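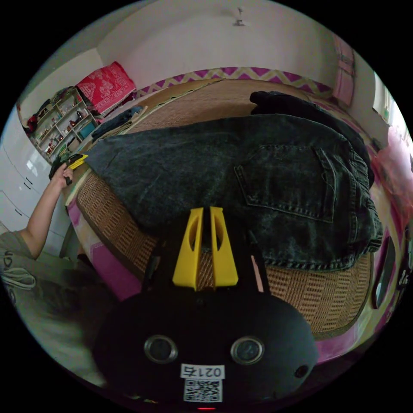
**Skorkia laundry arm by Romach, home rental, 19 Jan 2024**

I had the Skorkia for a full rental period and used it on my own family's laundry. The rental cost me $706, and there is a $1000 deposit that you get back when the arm goes home in its crate. I paid for it myself.

The short version is that it folds towels well, folds T-shirts fairly well, and is not ready for a normal pile of clothes on a bed. If you want to know whether to rent one to save time, don't. If you are curious about where this stuff stands and have the money, read on.

## What you get

The arm comes in one crate and clamps to a table or to the stand Romach sells separately. I bought the stand. There is a power brick, a control box, a tablet, and a hand-held gripper for showing the arm what you want done. You hold the gripper and do the chore yourself with it, several times over, and the arm's software learns from what you did. The arm has the same kind of fingers on the end of it.

Setup took me an evening. The clamp is good. The tablet wanted two updates before it would talk to the control box, and the second one stalled until I moved everything closer to the router. The printed guide has you level the stand before you attach the arm, and then never tells you how. I used a spirit level and folded cardboard under one foot.

## Using the hand-held gripper

I spent more time with this part than with the arm, so I'll say more about it.

Two stiff fingers will pick up a single layer of cloth if you come at it from the side and let it bunch a little before you close. Come straight down onto a flat piece of denim and you mostly just press on it. I learned to go for hems and waistbands. Belt loops are tempting and a bad idea, as you get a good grip and then the whole garment hangs from one point and twists.

It is tiring. Your wrist does the work your fingers normally do, and folding anything takes three or four times as long. After one basket I wanted to put it down and finish by hand. My neighbor Leilani Hutchins tried it on a stack of dish towels and was better at it than me within a few minutes. She sews, and she kept turning the gripper sideways where I had been holding it upright. I copied her after that and my lessons improved.

Romach suggests 250 demonstrations for each type of garment. I did that for towels. For shirts I stopped well short, and it shows in the results. For jeans I did the full number again, over many evenings, and I'm not sure I would do it again.

## Towels

Towels are good. I put one down more or less flat, and the arm finds a corner, brings it across, smooths it with the closed fingers, and does the second fold. The edges don't line up the way I'd like, but they go in the closet fine. Hand towels are faster than bath towels. A bath towel is heavy enough that the corner sometimes slides out halfway over, and the arm goes back for it without any help from me. That was the most impressive thing I saw it do.

It doesn't like a towel that matches the table. I have grey towels and a grey table, and had to put a sheet down first.

## T-shirts

Plain ones come out passable if you start them flat and face down. The sleeves are where it goes wrong. About half the time one sleeve gets folded in and the other is left sticking out, and the arm carries on as though it had done both. Anything with a hood or a drawstring I took out of the pile and did myself.

## Jeans

I bought the rental hoping for jeans, and I'm disappointed. Faded or mottled denim seems to be harder for it than plain blue. My guess is that it looks for edges, and a pair of washed black jeans spread out on a patterned mat has a lot of lines that aren't edges: the weave under it, the pocket stitching, the creases. A person sees the pocket and knows which side is the back. The arm would grab the pocket corner and try to fold the pocket.

With the legs laid out straight on a plain cloth it managed a reasonable fold most times. Crumpled, it rarely did. And if there was something else dark bunched up next to them, another shirt or a pair of leggings, it treated the two as one big garment and dragged both around until I stopped it.

## The bed problem

I think most people's laundry gets folded where mine does, on a bed. The surface is soft, there is a mat or a blanket on it, and the clean clothes come in heaps. The Skorkia wants a hard table at a fixed height. I put the stand next to the bed for two evenings and it was poor at everything, towels included. The fingers push into the mattress and the cloth goes down with them. It also can't reach the far side.

So you end up carrying the clothes to the arm, pulling each one out of the pile, turning it right side out, laying it flat, and then carrying the folded ones back. By then you have done most of the job. The fold itself was never the slow part, at least in this house.

## Other notes

- Noise is low. A fan in the control box runs all the time and is louder than the arm.
- It stops when you bump it. I bumped it a lot and it stopped every time.
- The fingers didn't snag or mark anything, including a thin knit I was worried about.
- The tablet logs every attempt. Mine shows 734, and it counts a fold as finished when the arm goes back to rest, whatever state the shirt is in. I wouldn't put much weight on the success rate in the app.
- Support answered in a day and knew the product. They told me the sleeve trouble is known and that a fix is planned for June.

## Compared with others

The only other one I've used is the Hofstetter, which a shop in Zoltolberg has out front for customers to try. It's a closed cabinet: you clip a shirt to the front and it comes out folded at the bottom. It is better than the Skorkia at shirts and can't do anything else. No towels over a certain width, no jeans with a thick waistband. You still have to clip each piece on by hand, which I found slower than just folding it.

Between them I'd take the Skorkia - it can be taught, and towels really were off my hands for a while. But I sent it back at the end of the rental and haven't signed up for another. I'd want to see it deal with a heap on a bed first, starting with pulling one thing out of it.

Two and a half stars out of five. The half is for the towels.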